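The Long Courtship of a Blank Wall

My wall has been finished since February. I mention this because visitors keep asking when I'm going to do something with it, and the answer is that I already have. I did it three times.

When I moved into the apartment in Petbridge, the wall was the yellow of old piano keys and had held, by my reckoning, every shelf ever sold. Each tenant had put one up, taken it down and filled the holes with whatever was in the bathroom cabinet. One of the holes tasted of mint. I won't go into how I know.

The sensible thing would have been to hang a large picture over the worst of it. I went to the paint store instead, where pale gray is kept in a rack of its own, behind the colors people are happy about. There were 198 cards in that rack. I took home five. Samonte was a gray with a little pink in it, Skukavent a gray with a little weather in it, and the other three were the same gray, sold under different names to different kinds of worrier.

I painted squares and lived with them. At breakfast Skukavent looked like the inside of a good envelope. By four in the afternoon it looked like a dental office. Samonte did the reverse, and by lamplight turned a color I can only call ham.

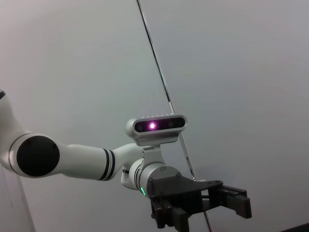 What I hadn't understood is that a pale wall is mostly a report on the light. Paint one end and the other with the same brush from the same can, and they will still disagree with each other for most of the day. I spent a week blaming the roller. Then I blamed the lamp, and bought another lamp, and had two things to blame.

The plasterer charged me 900 dollars to make the surface flat. I thought this was steep until he leaned a long straightedge on it and showed me the daylight underneath. He skimmed it, sanded it, frowned at it sideways and skimmed it again. A decent-sized painting would have cost me 100 dollars at the flea market on Ferino Street, frame included, and I'd have been done by lunch.

But then I'd have had a painting. My sister-in-law brings prints when she visits, rolled up in a tube, and leaves them leaning by the door like umbrellas. A neighbor has offered me a mirror. I say thank you and put everything in the closet, which by now is very nicely decorated.

I went with Skukavent in the end, two coats, eggshell. There's half a can left under the sink for touch-ups, and the lid is already stuck.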